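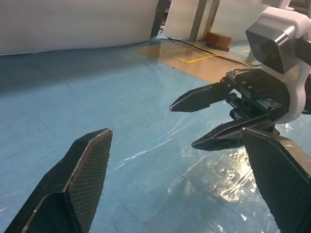

Both grippers over the blue top with the clear sheet on it.

Two-arm cells: do you log the surface?

Posted by knurl_39, February 20, 2018

We are rewriting our cell rules before the next block of 2000 episodes. The draft says: fingers of both arms open at start, no contact between arms, surface state written in the log. Does a transparent sheet count as an object or as part of the surface? Draft rule 4 leaves it open.

futley_bench wrote:
Object. It creases, it can move and it throws glare straight into the wrist view. If it can be gripped it goes in the object list.

Zeng wrote:
Disagree. We treat any covering as surface and give it a code. Put it in the object list and every empty-table episode fails the filter. We lost over 3 days to that in January.

futley_bench wrote:
Then the filter is wrong. Fix the filter.

Zeng wrote:
The filter is shared with two other cells. Changing it means re-running the old sets.

usar_tech wrote:
Starora's checklist has a separate field for coverings: none, opaque, transparent. Glare is a yes/no next to it. Takes seconds to fill in and the object list stays clean.

knurl_39 wrote:
Separate field works for me. Who sets glare, operator or reviewer?

usar_tech wrote:
Reviewer, from the wrist view. Operators stand at a different angle and miss it.

futley_bench wrote:
Still say object, but I can live with a field if it is mandatory. Also tighten "no contact". Give a minimum fingertip gap and say whether it applies with the fingers open or closed.

knurl_39 wrote:
Open. Will add both and post the revised draft under this thread.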